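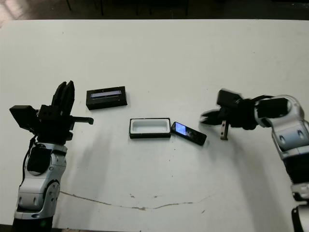

Taline Introduces Smaller Retail Box for Its Handheld Devices

Taline announced today that its handheld devices will ship in a new two-part box beginning in June. The black box has a lid with a clear window and a white molded insert, with a rectangular recess that holds the device in place during shipping.

The new box was developed with the packaging firm Galby over a period of 20 months. It takes up less shelf space than the earlier carton and can be opened without tools.

"Customers asked us for a box they could keep and use again," said Halima Athumani, Director of Product Packaging at Taline. "The insert lifts out in one piece, and the lid closes securely after the device has been removed."

The box will be available first through 437 retail locations served by Plusteo. Stores may order in cases of 50. Existing stock in the earlier carton will remain on sale until supplies run out.

Media contact: Chak-lun Kwan, Taline Corporate Communications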